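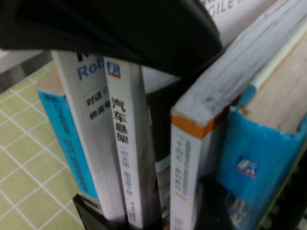 What is a book's spine for?

When books stand in a row, you can't see their front covers. The part facing you is the spine. It is the narrow strip that joins the front cover to the back cover, and it has two jobs. It holds the pages together, and it tells you which book you are looking at.

What is printed on a spine?

Most spines show the title. Many also show the author's name and a small logo. The logo belongs to the publisher, the company that made the book. On the narrow white book in the row, the logo is a small blue and red square near the top.

Spines can be any colour. One book in this row has a bright blue spine, and it leans a little.

Which way do the words go?

A spine is often too thin for a whole English word to fit across it. So the words are turned on their side, and you tilt your head to read them. In Britain the title nearly always runs from top to bottom. In France many titles run from bottom to top.

Chinese can be written another way. Each character fits into its own square, so the characters can be stacked one under the next, all the right way up. The title on the narrow white book is 汽车悬架. The first two characters mean "car" and the last two mean "suspension" – the springs and other parts that help a car ride smoothly over bumps.

Why stand books up?

If books are in a pile, you have to lift the top ones to reach the bottom one. In a row, you can take out any book you like. Books stand best when they are close together but not squashed. If there is too much room they lean over, and after a long time a leaning book can bend out of shape.

How to take a book out

Don't hook your finger over the top of the spine and pull. This can tear it. Push the books on each side back a little, then hold the middle of the spine and slide the book towards you.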